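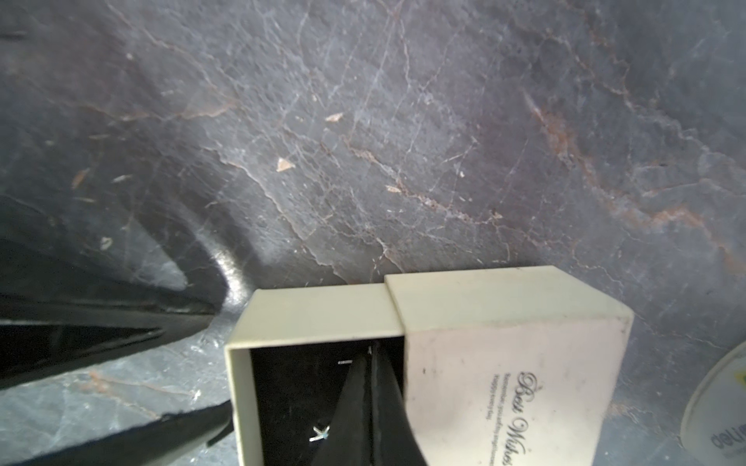

Have you ever looked at a marble floor and thought somebody must have drawn on it with a pen? I used to think that! All those skinny white lines going every which way, like a map of a city with no straight roads. And the rusty orange streaks look as if someone left a bicycle out in the rain on top of it.

So where do the lines come from? Let's go a long way down.

Marble starts out as limestone, and a lot of limestone starts out as shells and tiny bits of sea creatures that sank to the bottom of the ocean (yes, you may have walked on old shells in a bank or a museum). Over millions of years it gets buried. It's hot down there, and all the rock on top is terribly heavy. The limestone gets squeezed and baked until its little grains grow into crystals that lock together like puzzle pieces. Now it's marble!

But rock that gets pushed around can crack. Water creeps into the cracks, carrying minerals you can't see, just as salt disappears in a glass of water. Bit by bit the minerals are left behind and fill up the gap. That makes a vein. White veins are often a mineral called calcite. Orange and brown ones usually have iron in them, and iron goes rusty in a rock just like it does on a nail.

At the old Gakberg quarry, where I went on a very muddy trip in February, there was a block 13 feet long with one orange vein running all the way through it. I wanted to take it home. It was much too heavy, of course.

Now for a sneaky part. Plenty of things that look like marble aren't! People print the pattern on tiles, shelf paper, phone cases and mats. You can lay a marble-looking mat on the floor, put a little cream-colored box on it, and it looks terribly fancy.

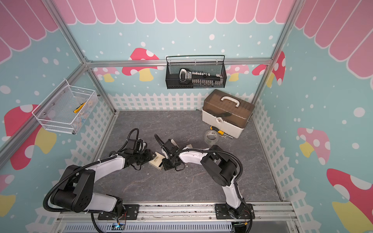
Panagiotou wrote in to say that our bathroom wall fooled me for years, until I found the same zigzag crack in two different tiles, and real stone would never do that.

Good spotting! Looking for repeats is my favorite test too. A printed pattern often comes around again if there's enough of it, so pick one odd squiggle and go hunting for its twin. You can try touching as well. Real marble usually feels cool under your hand, even in a warm room, but a tile can feel cool too, so don't trust your fingers all by themselves.

Next time I'll tell you about granite, and why it's so speckly.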